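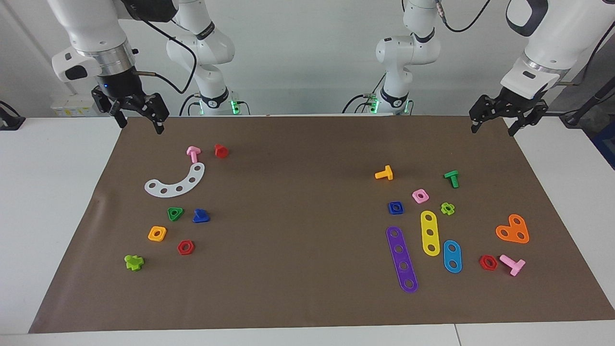 3.2. Las piezas y cómo las fuimos clasificando

Confieso que cuando empecé con este apartado pensaba ventilarlo en dos párrafos. ¿Qué se puede decir de unos juguetes de construcción de plástico? Pues bastante, porque en cuanto uno se sienta delante de un montón de tuercas y tornillos de colores (y yo me senté muchas tardes) empieza a ver que los nombres no encajan tan bien como creía.

Figura 4. Piezas de construcción de plástico repartidas en dos grupos sobre papel marrón.

Partimos del catálogo Sutard, que recoge 281 piezas, y lo primero fue decidir qué era una tuerca. Parece una tontería, pero ahí se nos fue casi todo diciembre. En el grupo de la izquierda de la figura 4 hay una tuerca triangular verde, una cuadrada naranja y una hexagonal roja, y yo las llamo tuercas a las tres sin pensarlo dos veces. Los niños no tanto. Para muchos de los participantes de Lallville la hexagonal era «la tuerca» y las otras dos eran, sencillamente, «el triángulo» y «el cuadrado», con agujero o sin él. La forma exterior se come a la función, y eso ya lo habíamos sospechado en el estudio piloto, aunque entonces no teníamos datos suficientes para decirlo en voz alta.

Con los tornillos pasó algo parecido. El rosa con forma de T recibió nombres de lo más variados: martillo, seta, chincheta y hasta paraguas (mi favorito, lo reconozco). La placa curva blanca, la de los cinco agujeros, fue «la sonrisa» para una buena parte del grupo, y reconozco que desde entonces yo también la llamo así en mis notas. En la codificación final quedó como placa de arco, que es más serio y bastante más aburrido.

¿Y el color? Aquí me equivoqué. Yo esperaba que mandara por encima de todo, sobre todo en los más pequeños, y en las sesiones de clasificación libre sí que aparecieron los típicos montones de rojos y de azules. Pero al pedirles que buscaran «otra como esta», muchos dejaban el color a un lado y se iban a la forma, o al agujero, o a si la pieza se aguantaba de pie. Este último criterio no estaba en nuestra plantilla y tuvimos que añadirlo a mano, repasando las 300 hojas de registro una por una. ¡No se lo recomiendo a nadie!

Al final trabajamos con 60 piezas y 2.000 respuestas, codificadas según el esquema Horkolis con dos cambios: separamos forma exterior y forma del agujero, y abrimos una categoría para las piezas que se mantienen verticales. Las respuestas ambiguas (un cilindro al que llaman «vaso» y luego «torre», por ejemplo) se anotaron con las dos etiquetas. La tabla completa está en el anexo B, y en el apartado 3.3 cuento cómo medimos el acuerdo entre codificadores, que con las placas fue bueno y con los tornillos nos dio algún disgusto.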